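Unit 6: Setting Up and Looking After the Two-Arm Cell in Simulation
Handout for the evening section. Instructor: Raymonde Chisholm

Read this before you come to lab. I say so every April, and every April someone opens the cell, presses Run, and spends an hour learning what page one would have told them.

The cell is a two-arm mobile robot on a white base, loaded into a furnished house with a kitchen counter. It runs in Lernex, and the practice files are in the folder called Gosselin. A simulated cell has no grease and no loose bolts, which leads people to think it needs no upkeep. It has settings, though, and settings wander as soon as two people share a login.

6.1 Bringing the cell up

Load the room first and the robot second. If you load them the other way, the base gets placed before there is a floor and it sinks politely out of sight. Wait for the joint readout to stop changing. Then bring each arm to its working pose, one at a time, left before right. The right arm works over the counter, so it moves last and at low speed. Stop it with the gripper just above the stone near the edge.
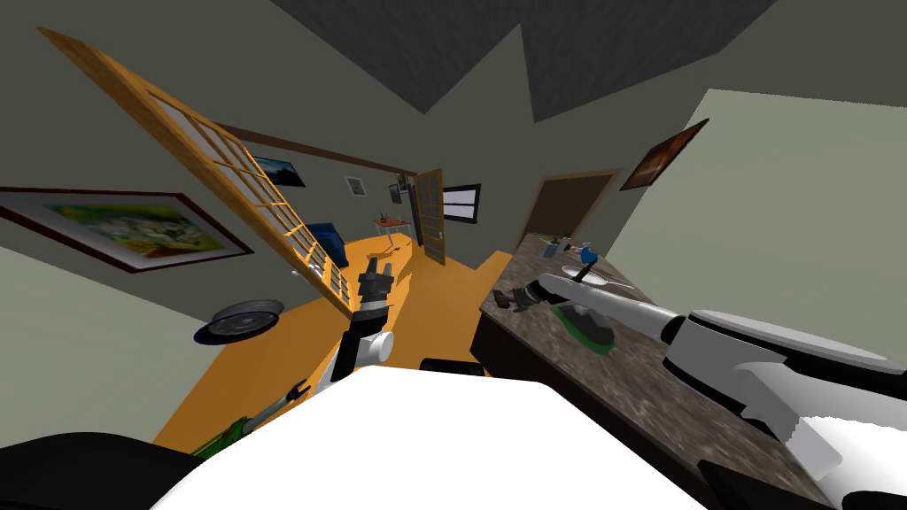

Why does the left arm get parked before the right one moves?
The planner checks each arm against wherever the other one is at that moment. Park the left arm and the right has a fixed obstacle to plan around. Move both and you have two guesses chasing each other.

Write down the joint values for both working poses in the cell log. The log is a text file. It has no password, no undo and no sense of humor, so add your lines at the bottom and leave everyone else's alone.

6.2 The camera tilt

The view from the head camera can load with a heavy tilt, so that the floor runs downhill and the ceiling looks like broken crockery. Do not rotate the room to match. Harvey Arsenault did this in his first term as lab assistant and has asked me to keep it in the handout as a warning, which is generous of him. The arms work in the base's coordinates and have no opinion about what your screen shows.

To check the camera, open the mount panel and read the roll value. Compare it with the value on your task sheet. If the two agree, the tilt was put there on purpose and you leave it. If they differ, type in the sheet value, save, and reload the room.
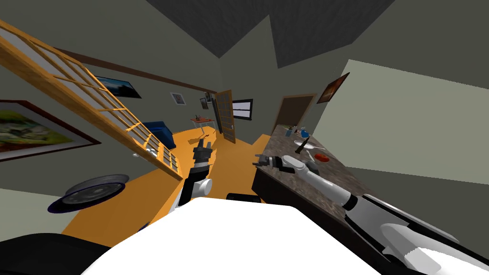
Once the roll value is settled, go on to the grippers. Open and close each one with nothing between the fingers, and watch the position readout as you do it. A healthy gripper comes back to the same open value each time. One that creeps has usually picked up a stale offset from the last user. Clear the offset, home the gripper, and try again before you go digging in the controller.

6.3 When it misbehaves

Arm shakes at rest: the gain is too high. The default is 48. Someone has been "improving" it.

Fingers pass through the countertop: contact checking is off. Turn it on and home the right arm before doing anything else.

Error 1729: the joint names in your file don't match the joint names in the cell. Look for a capital letter. It is nearly always a capital letter.

Everything looks fine and nothing moves: check the pause button — then check it again.

6.4 For next time

Bring up the cell from a cold start, record both working poses, and run the gripper check on each side. Hand in your log lines and one paragraph on anything you had to correct. Save your work under your own name. The folder already holds 21 files called "final."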